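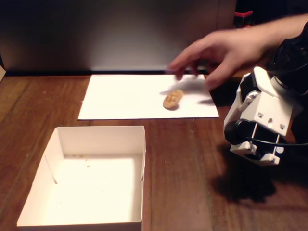
## Vumico Bench Cell for Bakery Packing

The Vumico bench cell is a small arm and two-finger gripper for shops that still box cookies by hand. It is sold by Prurnel as a starter kit, with or without setup. It works at table height next to a person and does one job at a time: take a single baked piece from a flat pickup area and put it in an open box.

Most buyers are bakeries and co-packers who want to try a single station before they budget for a line. The kit was put together with that kind of trial in mind.

### What is in the kit

- Arm with table clamp and power supply
- Two-finger gripper, parts printed in white plastic
- Gripper camera and mount
- Controller with preloaded pick-and-place program
- One spare pair of fingers
- Printed setup guide

You supply the table, the pickup surface, the boxes and the product. A computer is needed for setup only.

### Prices

| Item | Part no. | Price |
|---|---|---|
| Bench cell, complete kit | VB-1 | $3,462 |
| Arm and controller, no gripper | VB-2 | $2,606 |
| On-site setup and operator training | VB-S | $1,439 |
| Yearly service plan | VB-P | $602 |

Prices as of 22 February 2024. Shipping is extra and is quoted by zip code. The service plan can be added at any time in the first year.

### Planning your station

**Table.** Any flat, steady table will do. Folding tables flex when the arm changes direction and are a common cause of missed picks. If the table has a strong grain or pattern, put plain white paper under the product. A cookie on white paper has a clear outline, and paper is cheap to change when it gets greasy.

**Boxes.** Start with an open box that has low, straight walls. Lids and loose flaps should be folded away or removed, as the fingers need a clear path in and out. Set the box to one side of the pickup area and mark its place with tape.
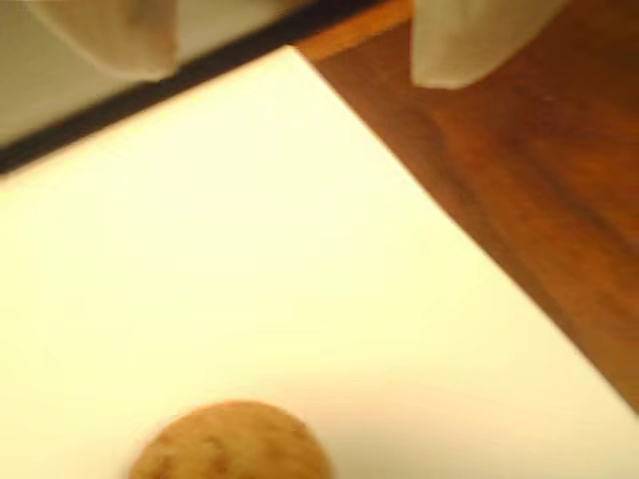
*Pickup area on white paper, gripper fingers open.*

**Product.** The standard fingers suit firm cookies and small baked pieces. Uneven shapes are fine if there is something for the fingers to close on. Soft-centered, iced or very thin items need a test first – send us a tray and we will run it at our Bridesby shop at no charge. We do not return the tray.

**Light.** Overhead room light is enough in most shops. Avoid a lamp that throws the arm's shadow across the pickup area. If the light changes a lot over the day, teach the program once in the morning and once in the evening.

**People.** The cell can be loaded by hand, one piece at a time, but the operator should keep clear of the fingers during a pick. Write your loading steps down and post them at the station.

### What to budget beyond the kit

Allow for crumbs. They collect in boxes and on paper, and they get into finger joints. Someone has to brush out the gripper at the end of each shift, and that time belongs in your labor figure. Fingers are a wear part. They are also the part that touches food, so check the finger material with your own food safety person before you pack anything for sale. Jaber makes washable finger covers that fit this gripper; we stock them but do not include them.

If you plan to add a second station later, buy the service plan on the first one. It covers program changes for both.

### Lead time and orders

Kits ordered now ship in April. Setup visits are booked after the kit has been delivered and the table is in place.

For a written quote, contact Georges Karaki at the Prurnel sales desk. Please include your product size, box size and the number of hours a day the station will run.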